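December 2020

I promised two posts ago that I would write about the grippers, and then I wrote about cable chains instead. So now I keep the promise. It is longer than I wanted.

For those who are new: I work with two arms which stand opposite each other, and for most of this year both had the standard parallel gripper that came in the Mornberg kit. It is a good gripper for boxes. For anything round it is not so good, because the flat fingers touch the object along one thin line, and when the arm turns, the object turns too, but later and by a different angle. I lost many evenings to this.

My colleague Delia Onu told me in spring that I should stop correcting it in software and change the fingers. I did not listen. In autumn I finally ordered two other sets, one from Undis and one from Tirari, and I borrowed the small wrist camera from Vasilică Stanciu, who did not need it until January.

## The soft fingers

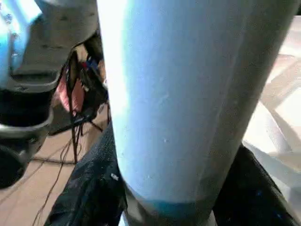

Undis sells fingers with a soft black cover, and I was suspicious of them from the first day. A cover is one more thing that can move when you don't want it to move. The instructions say that you should close slowly and let the cover settle, and I followed this for the first tests, with the force limit at the lowest setting. From the wrist camera I could check where the fingers stood relative to the object, and for this the pale blue cylinder was very practical: it has a darker teal band at the base, so I had a clear line to compare with, even when the light from one side made half of the view nearly white. The folds in the black cover are also easy to see from so near. When I go through the recordings I look at the folds first and at the numbers second, which is perhaps not scientific, but it is faster.

The result with cylinders was better than I expected. With the old flat fingers I had to repeat the grasp very often. With the soft ones, I could lift, tilt and put down again, and the angle at the end was close enough to the angle at the start that I stopped writing it down. Only smooth and heavy things still slide a little, and then they slide slowly, so there is time to react.

What I don't like:

- The covers collect dust. I clean them with a damp cloth and then I must wait.
- The fingers are thick. A thin object lying flat on the table is almost impossible to pick up.
- There is no clear moment of contact. The motor current rises softly, so my old rule for "object is held" does not work any more and I had to write a new one.

The last point cost me the most time. My old rule was one threshold. The new one looks at how quickly the current rises and also waits for it to become calm. Delia read it and said it was too complicated, and she is probably right, but it works for me and I will leave it until the holidays.

## The hard fingers

Tirari is the opposite idea. The fingers are stiff, light and rather narrow, and they do exactly what the motor says. Thin things are no problem. I could pick up a plastic card from the table, which made me happy for a whole afternoon. Round things are again a bit difficult, although the curve of the finger helps more than I thought.

For the price comparison I asked both shops for an offer with two sets each. Undis wanted 834 and Tirari 789, both in euro and both without postage. The difference is small, so I would not decide by this. Spare covers for the soft fingers must be added later, and I don't know yet how long one cover lives.

## Two arms together

A gripper which is good alone can be bad in a pair. I wanted to try a handover, where one arm gives the object to the other, and here the size of the gripper suddenly matters very much. The two need to come close to each other without touching, and there is a short time when both hold the same object. If both are stiff and the calibration is wrong by a small amount, they fight.

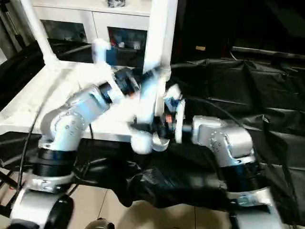 I solved a part of this with the controller. The Pathak controller, which I have used since summer, lets me make one arm compliant while the other stays stiff. So the giving arm is stiff until the receiving arm has closed, then it becomes soft, then it opens. In words this is very simple. In practice I had the order wrong in my first version, and the giving arm became soft too early and sank. The correct order needed 3 attempts, and the third one only because I finally drew it on paper.

The speed is another question. I had the approach too fast in the beginning, and I know it was too fast because I jumped each time. Now I let the arms go quickly until they are near, and the last part is slow. It looks boring, but I don't need to stand with my hand on the stop button.

One more note about the wrist camera, because Vasilică asked me for an opinion. It is small and light and I was glad to have it. The picture suffers when there is strong light from the side, so before he mounts it on his own arm he should think about a curtain or another place for the lamp. The cable is also thinner than I would choose. I fixed mine at two points along the arm and left a loop at the wrist, otherwise it pulls when the last joint turns.

## What I will keep

For my work, where most objects are round or have no proper shape, I will keep the soft fingers for picking up. I have not decided about the second arm. If I only received objects with it, the narrow fingers would be the sensible choice, but I would like to place thin things too, and for this I need a test which I have not written yet.

Somebody asked in the comments if I can publish the new contact rule. Yes, I can, but first I want to remove the parts which only make sense with my own file names. If you use the soft covers with some other controller, please write to me which force limit you have set. Mine is still the lowest one, and I suspect I am too careful.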